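Skanitz Table Linens is hiring: workroom and packing helper, part time

Posted by Salamatu Bonsu

Hi! I run the workroom at Skanitz, and I need another pair of hands. We rent out tablecloths, napkins, runners and chair sashes for weddings, birthdays, church lunches, school banquets and the occasional very fancy garden party. The cloths go out folded, they come back in a heap, and everything in between is what this job is.

I'm writing this myself instead of using the form the old agency gave us, so it's going to be longer than most ads you'll see. If you get to the end you'll have a pretty good idea of whether you'd like it here.

The basics

Part time, year round, with more hours in spring and summer if you want them. Early starts, done by mid-afternoon. Evenings are rare and always optional. The pay is hourly, it's on the first page of the packet I send to everyone who writes in, and it goes up once you can run the pressing table on your own. You'd report to me. The workroom is on the ground floor of the old Flamon building, 2,000 square feet, with big windows on the street side and a loading door at the back. There's parking behind, and the bus stops across the road.

What you'd be doing

The day starts with returns. Bags come in from the weekend or from the night before, and somebody has to open them, shake everything out over the big table and check it against the order sheet. You'd be looking for candle wax, red wine, lipstick, pulled threads, cigarette holes (less than there used to be, thank goodness) and things that got swept up by accident. I've found earrings, place cards, half a bread roll and one set of car keys. The keys went back the same afternoon!

Then comes sorting. We sort by color first and then by fabric, and the color part is where most new people slow down, which is fine. White, ivory and cream are three different things here and live in three different bins. The pinks are worse. We carry blush, shell, rose and a print or two on a pink ground, and under the evening lights they can all look like cousins. I'd much sooner you asked me than guessed. A wedding that ordered shell and gets blush on one table out of ten will notice, and the person who notices will be the mother of the bride.

Stains get treated by hand before the wash. I'll teach you all of it. Wax gets chilled and lifted, grease gets a dab of plain dish soap, and anything you can't identify gets a clothespin and goes in my tray. We do our own washing for the cottons and the blends. The long satin pieces go out to a laundry.

Pressing is the part people either love or can't stand. We have a roller press for the flat work and two regular ironing stations for anything with a hem that likes to curl. It's warm work, you're on your feet, and there's a rhythm to it once you get going. Shafiq Debnath has been on the press longer than I've been in charge of it and he'll be the one training you. He is patient, he has the radio on, and he'll show you how to feed a round cloth through without getting that awful crease across the middle.

After pressing we fold. We have a house fold for each shape, and they're pinned up on cards over the shelves so you don't have to memorize anything your first week. Squares go in quarters and then in thirds. Rounds get halved twice and rolled, label out. Runners go on tubes.

Last is packing the orders. You take the sheet, pull the pieces, check the size label on every single one, and pack them in the order the client will lay them out. Big cloths on top, napkins underneath, sashes in their own bag. Our catalog lists 1,338 pieces at the moment, so you'll be walking back and forth to the shelves quite a bit. Wear shoes you like.

Mending

This isn't required, but if you can sew even a little, please say so in your message! We have a mending basket that never gets any smaller. Mostly it's hems that have dropped and small holes along the edges. I have a sturdy straight-stitch machine and a serger, and a wall of thread that a former owner was clearly in love with. If you turn out to be good at it, I'd happily give you one morning a week on mending only, at the higher rate.

We also cut down cloths that are too far gone to rent. A large round with a bad burn in the center can still give you a stack of napkins, and a printed square can turn into bunting. We sell those at the Wemelell street market every January, and whoever made them gets a share of what they bring in. Last time I came home with two leftover napkins and a sunburned nose, in January, which tells you what kind of winter we'd been having.

Who I'm looking for

Somebody careful who doesn't mind doing the same thing for a while. You don't need to have worked with linens before. Two of our best people came from a bakery and a shoe store. You do need to be okay with standing for long stretches and with lifting. A full bag of banquet cloths weighs 33 pounds, and on a busy morning you'll lift a lot of them, though there's a cart and you should use it. Good eyes for color help. If you're colorblind and still want to work here, write to me anyway, as there's plenty in packing and pressing that goes by label and size.

I need you to be able to read an order sheet in English. Outside of that, we speak all sorts of things around the table, and lunch is louder for it.

Students are welcome. So are people coming back to work after a long break, and people who are retired and bored. If you can only do school hours, tell me, and we'll see what we can make of it.

Who you'd be working with

Besides me and Shafiq there's Vilho Väisänen, who drives the van and does the setups at the bigger venues. If you ever want to go out with him and dress tables on site, that can be part of the job too (it's paid at the same rate, including the drive). Theophilus Darko takes the bookings and is the voice you'll hear when you call. He also keeps the sample books, and he's very particular about them, so wash your hands first!

We're small and we eat together. There's a kettle, a microwave and a decent fridge. Bring your own mug or take one off the hooks.

What you get

Hourly pay, every two weeks. Paid breaks. Free use of linens for your own family events, within reason, as long as they aren't booked. A discount for your friends. A $200 bonus after your first full season. Apron and thimble supplied.

I can't offer full time right now. If that changes I'll offer it to the people already here before I write another one of these.

The trial morning

I don't do much of an interview. We'd have a short phone call, and then I'd ask you in for a paid trial morning. You'd sort a bag of returns with me, fold some squares, and pack one small order from start to finish. I'm looking at how you handle the cloth and whether you check the labels. I don't care how fast you go. Speed comes with the months, and people who rush on the first day tend to put ivory in the white bin.

Wear something with no dangling jewelry, tie back long hair, and skip hand cream that morning, as it marks the satin.

How to apply

Send me a few lines by email or drop a note through the door at the Flamon building, Pomare Street entrance (the other door is the dentist). Tell me your name, which mornings you could work, when you could start, and anything you've done with your hands that you're proud of. It can be a quilt, a fence, a cake, a bicycle. A résumé is fine if you have one but I won't miss it if you don't. Please write by 22nd July. I answer everybody, though in wedding season it can take me a few days.

If you'd like to see the place first, knock at the back loading door any morning. Azlan Lumenta, who has the upholstery shop next to us, also has a key and will let you wait inside if we're all out on the van.

A bit about the prints
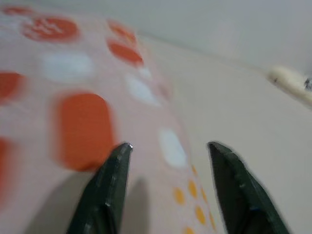 Prints are a small part of what we rent, and they're the part I'd love somebody new to get excited about. The plain cloths look after themselves, but a print has to be matched to a party, and clients often need a nudge. Take pale pink with rounded orange, white and yellow dots all over it. Put plain orange napkins on that and it's a kid's birthday, put white ones on it and it's a baby shower, and with yellow napkins and a jug of daisies I'd use it for my own lunch. I'd like whoever joins us to help me put together sets like that for the fall sample book, so if you have opinions about dots, stripes or little flowers, put those in your message too.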